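Why Does Wood Have Patterns In It?

Reading time: 5 minutes

Look closely at a wooden door, a ruler or a kitchen table and you will probably find lines in it. Some lines are straight. Others bend, loop or spread out like ripples in a pond. These lines are called the grain, and they were made while the tree was still alive.

This page explains how grain forms, why no two boards match, and what the lines can tell us about the life of a tree.

How a tree grows wider

A tree grows in two directions. It grows taller at the tips of its branches, and it grows wider just under its bark. Beneath the bark is a very thin layer called the cambium (say "KAM-bee-um"). The cambium makes new wood on its inner side and new bark on its outer side.

The newest wood in a trunk is always on the outside. The oldest wood is in the middle. If you visit a tree that your grandparents knew as children, the wood they knew is still there, deep inside, covered by everything the tree has grown in the years between.

Light rings and dark rings

In places with a cold winter, a tree does not grow at the same speed all year. In spring there is plenty of water and the days are getting longer. The tree grows quickly and makes wood with large, open cells. This is called earlywood, and in many trees it is pale in colour.

Later in the summer, growth slows down. The cells are smaller and have thicker walls. This is called latewood, and it is often darker. By November most Canadian trees have stopped growing until spring.

One pale band and one dark band together make one growth ring. In most trees from cool places, one ring is one year. A stump with 14 rings came from a tree that grew at that height for 14 years.

Trees in warm, wet places near the equator may grow all year long. Their rings can be faint or missing, and scientists must use other ways to work out their age.

From rings to ripples

If the rings inside a tree are circles, why do we see wavy lines on a table? The answer is in the way the log is cut.

Imagine a long roll of coloured modelling clay, made of many layers wrapped around each other. Slice straight across the roll and you see circles. Slice it lengthwise through the very middle and you see straight stripes. Now slice it lengthwise a little to one side. The knife passes through the layers at a slant. Because a real trunk is never perfectly straight or perfectly round, the layers come to the surface as curves, arches and long ovals. 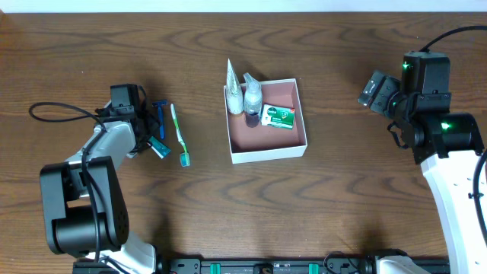
Wavy, elongated rings in lighter and darker brown on a wooden tabletop.

Sawmill workers call the off-centre cut "plain sawn" or "flat sawn". It wastes very little of the log, and many people like the bold patterns it gives. Boards cut so that the rings stand nearly upright are called "quarter sawn". They usually have straighter lines and are less likely to bend out of shape as they dry.

What is a knot?

A knot is the place where a branch joined the trunk. As the trunk grew wider, it wrapped new wood around the base of the branch. When the log is cut, the branch shows up as a round or oval spot, and the grain flows around it much as water in a creek flows around a stone.

Some knots are held tightly in the board. Others come from branches that died before the trunk grew around them. These may become loose and fall out, leaving a hole.

Reading a tree's diary

Scientists who study tree rings are called dendrochronologists (say "DEN-droh-kruh-NOL-uh-jists"). They do not need to cut a tree down. They use a hollow tool to take out a core, a thin rod of wood about as wide as a drinking straw.

A wide ring can mean a year with good rain and sunshine. A narrow ring can mean a dry year, a cold year, or a year when insects ate the leaves. A dark scar can mean that fire reached the tree and the tree survived.

The longest core in our Clititz Gallery has 314 rings. Visitors may use the magnifying glass beside it to look for the narrow bands.

Try it yourself: crayon grain rubbings

You will need 4 sheets of thin paper, a wax crayon with the wrapper removed, and an adult's permission.

Find a piece of rough, unpainted wood, such as an old fence board. Hold the paper flat against it. Rub gently with the side of the crayon until lines appear. Repeat on other pieces of wood and write on each sheet where you made it. Compare your rubbings. Which has the straightest lines? Can you find a knot?

Words to know

Cambium: the thin growing layer under the bark.
Core: a thin rod of wood taken from a tree for study.
Earlywood: wood made in spring.
Grain: the direction and pattern of the fibres in wood.
Latewood: wood made later in the growing season.

Text by Rhun Gough, Learning Programs, Economou Museum of Forests

Comments (3)

Mrs. Nonard's class
We did the rubbings on the fence behind our school. The best one had 5 knots. Thank you for the activity.

puvovetti_dad
My daughter would like to know if palm trees have rings. I said I would ask.

Learning Programs
Thank you for your question. Palms have no growth rings. They do not have a cambium like the one described on this page, and their stems are made in a different way.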